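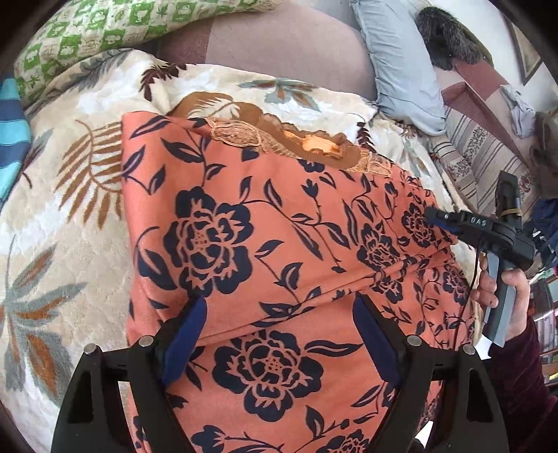 Skarkel Good Practice Pack for Hand-Held Grippers
Second edition. Ring binder, wipe-clean card, one per operator.

Every team that records folding with hand-held grippers has a set of rules. Usually the rules live in the head of whoever has been there longest, and that person is on vacation. The Skarkel pack puts them on cards.

It covers two-handed work on cloth in ordinary homes, with one gripper in each hand. We assume you know which end of the tool to hold. We do not assume you have agreed with your colleagues on what counts as a finished fold, as we have met your colleagues.

What the cards cover

Before you start. Finger pads, bolts, cables, trigger travel. The cable card is the shortest in the binder and the one most often signed without being read.

Cloth. Lay the piece out so both grippers can reach it. Patterned on patterned is allowed. A print that hides its own hem is marked "slow" on the job sheet, and slow means slow.

Contact. Press, pinch, lift, let go. Pressing down with a closed tip to hold a fold is fine on cotton. On velvet, lace and anything belonging to somebody's grandmother, see the delicate fabrics card.

Other people's homes. Ask before moving pillows. Put them back. No shoes on the bed, a rule we had hoped not to print.
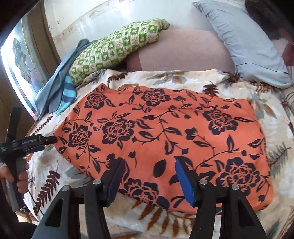

Floral cloth spread on a patterned bedspread, one gripper at the left point and one over the lower part.

Stopping. Either person may call a stop, including the one who isn't holding anything. The recording is kept and tagged. Deleting an ugly take is the only offense in the pack with a card to itself.

Halima Simiyu wrote the text and rewrote the contact section 4 times, the last time in December after trying to follow it herself.

Specifications

Cards: 16, double-sided
Weight with binder: 410 g
Job sheets: pad of 1000, tear-off
Languages: English only for now
Fits: Mollel and Brarberg tool cases (lid pocket). Does not fit the Gakik case, whatever the Gakik case says.

Is it a standard?

No. The pack is house practice, written down and tidied up. It carries no certification mark and won't replace a risk assessment or the manual that came with your grippers. Where the manual and a card disagree, follow the manual and write to us, preferably in that order.

Replacement cards are sold singly. Owners of the first edition need only the contact and stopping cards; the rest changed by a comma here and there.

Page updated February 26, 2018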